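Bagging Produce With a Small Robot Arm: House Rules That Work

By Leonie Janssen

Zipper bags are my favorite thing to practice on. They're floppy, they're shiny, they never sit the same way twice, and any arm that can handle one is ready for real kitchen jobs. Anong Wongsuwan and I wrote these rules for the shared bench at Pondstead, and last revised them on Sat 19 March. Borrow whatever fits your bench!

Before you power up

Clear the table down to the bag, the produce and the basket. Tuck cables away from anything that bends. Walk the arm through its full reach at low speed with nothing in the gripper, and find the stop button with your hand, not just your eyes. We keep one on each side of the bench, so 2 in all, and both get pressed once before the first run.

Use play produce while you're learning. It rinses clean, it doesn't bruise, and you can drop the same lemon all afternoon without wasting any food. Keep it out of the bags you use for real groceries.

Open the bag all the way

A half-open bag is where most of our trouble starts. Run the slider to the end of its track, then spread the mouth with your fingers until it stays wide on its own. Big round pieces go in first so they weigh the bottom down, and the gripper should come in at the rim, clear of the contents.
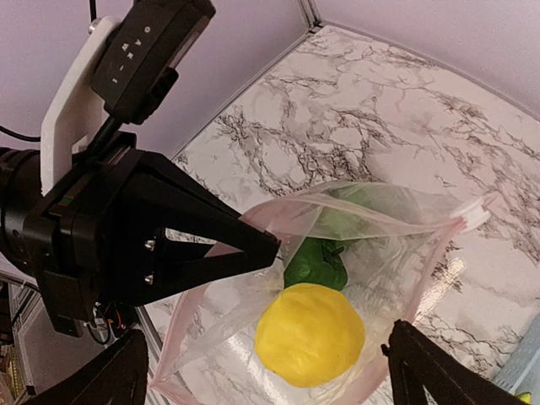
Grip the edge, not the film

Pinch at the top edge, where the zipper track gives the fingers something to hold. Close slowly. I love this part, because you can watch the film go from a crumpled heap to a proper hanging bag in one lift (go gently and it really is a pleasure). Set a weight limit and stick to it. Ours is 600 grams, bag included, and our usual practice load comes to 268.

Keep hands out from under a raised bag. If a piece falls or the bag twists, stop the arm first and then reach in.

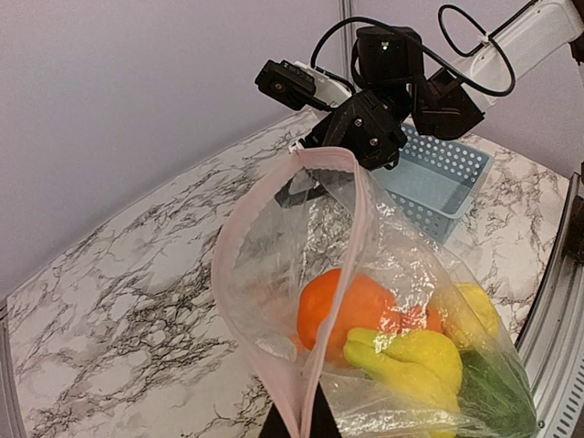

Bag held at its top edge, with the produce settled at the bottom and the blue basket behind.

Glare and clear plastic

Shiny film throws bright patches that can fool a camera. Try moving the lamp before you touch any settings. A bag with a colored zipper track is a great help too, as the mouth is so much easier to pick out.

When you finish

Lower the bag to the table before opening the fingers. Park the arm, switch off, wipe the fingertips with a barely damp cloth and look over the screws on the bracket. Write down anything loose in the bench notebook, even if you tightened it yourself. Torn bags go straight in the trash.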